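Ceddale Recipe Corpus, plain-text release. Last revised Jan 16, 2021.

The corpus holds 1196 home recipes from community cookbooks in the Ceddale and Gurport areas, transcribed by hand and stored one recipe per file. It is meant for work on ingredient parsing and unit conversion.

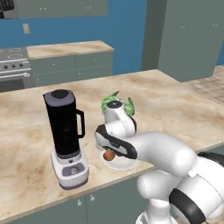 ## Layout

- `recipes/` — one UTF-8 file per recipe, named by ID
- `units.csv` — 54 unit spellings mapped to a standard form
- `sources.csv` — book title, town, page
- `splits/test.txt` — 200 IDs held out for testing

Each recipe file has a title line, a blank line, the ingredient block, a second blank line, and the method. Ingredient lines follow the order in the printed book, including repeats.

## Transcription rules

Spelling is kept as printed. Fractions are written with a slash (`1/2`, never the single character). Oven temperatures are in Fahrenheit; where a book gives only "moderate oven," the phrase stands and no number is added. Handwritten notes in the margins were left out.

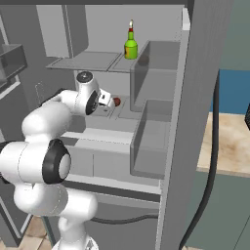

Storage notes such as "keeps a week if chilled" go at the end of the method, prefixed with `STORE:`. In the Nygård books these notes are printed above the ingredients and were moved. Serving counts use `SERVES:` in the same way.

## Known problems

- "Cup" is ambiguous in the older Gurport books. `units.csv` maps it to the US cup.
- Files longer than 2000 characters were wrapped by the Floria export script. Join lines before parsing the method.
- Cross-references ("frosting, see page 12") are not resolved.

## Contact

Transcription and corrections: Ulla Midtbø. Unit table and splits: Ifigeneia Karamanlidis. Include the recipe ID and the printed page when reporting an error.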